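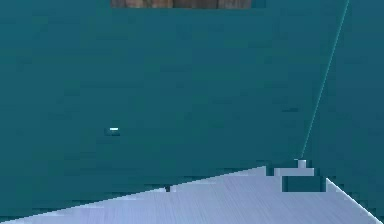
Packing for a long trip goes better if you start with the kitchen and leave the suitcase for last. Food in the fridge, a full trash can and a slow drain will all be worse when you get home, and clothes take less time than you expect. I do my packing against a plain teal background, with a bit of reddish-brown, streaked like wood grain, as the only warm color, and a white shirt or a black charger is hard to miss against a color like that. A bedspread in one solid shade does the same job. Patterned covers hide socks and cables.

Two days before

Eat down the fridge. Freeze bread, cooked rice and any hard cheese you won't finish. Milk goes to a neighbor. Run the dishwasher once more, empty it, and leave the door open a crack so it doesn't smell.

Wash whatever you plan to wear on the plane and let it dry completely. Damp cuffs in a closed bag turn sour overnight.

The bag

Roll knits and T-shirts, fold anything with a collar. Shoes go at the wheel end, stuffed with socks. Put liquids in a zip bag with the air pressed out, and put a square of plastic wrap under each cap before you screw it back on. Glenys Kemeys taught me that one after a bottle of shampoo opened on the way to Garnberg.

Weigh the bag on the bathroom scale — hold it, read the number, then subtract your own weight. Leave 2 pounds spare for the trip home.

The morning you go

Turn off the water at the main if you'll be gone more than 6 days. Pour a cup of water down any drain you rarely use, to keep the trap full. Unplug the toaster, the kettle and the TV. Take the trash out last, after coffee.

Coming home

Open the bag in the laundry room and shake everything out there. Sand gets into carpet and stays. Wipe the wheels with an old rag and warm soapy water, then leave the case unzipped for a day before it goes back in the closet.

Posted by Radka Matić, Aug 25, 2021
Filed under: Travel, Laundry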